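OK so a few of you asked what it's like now that the robots have moved in at work. Long answer coming, get a coffee.

Background for new people: I'm at Pradico, in the back building, on the table-setting and kitware side. 11 of us on days. We've had the two-arm cells since May and I was firmly in the "this will be a disaster" camp.

First thing that changed was the noise, which I did not expect! The old packing line rattled all day and you yelled over it. Now I can hear Ilari humming from two stations down. Mixed blessing.

Second thing – my wrists. I used to handle 600 mugs on a bad shift, pick up, turn, check, put down. By Thursday I couldn't open a jar at home. I opened a jar last night like a normal person.

What I do instead is mostly setup and babysitting. I lay out the tray, bowl, mugs, the little glass, start the run and watch both arms. If something looks off I stop it, fix the layout and go again.

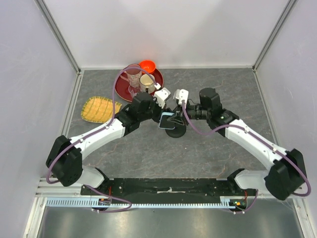 The handoffs are what get me every time. One arm holding a thing while the other one comes in for it, and I'm standing there with my shoulders up around my ears like it's my own grandma's china.

And you do get attached?? Left one is Danik, right one is Troltel. Those were the names on the old break room lockers and they stuck. Danik is everybody's favorite and Troltel gets blamed for everything.

Not all sunshine. We went from two breaks together to staggered breaks so a cell is never left alone, and I miss people. I used to know everything about everybody's kids. Now I eat my sandwich with whoever has the same slot, so mostly Ilari Väisänen and his crossword.

Also the pay thing. Nobody got cut, good, but we're doing a different job on the same grade. I've written a whole page for Tikkanen about it (he's our supervisor) and he says it's "with HR." It has been with HR since before the holidays.

Training was two afternoons and a binder. The binder is 463 pages. I have read the stop button part very, very carefully and skimmed the rest – don't tell Tikkanen.

Would I go back to the old line? No. Would I like my lunch table back? Yes please. More when HR answers, so maybe never lol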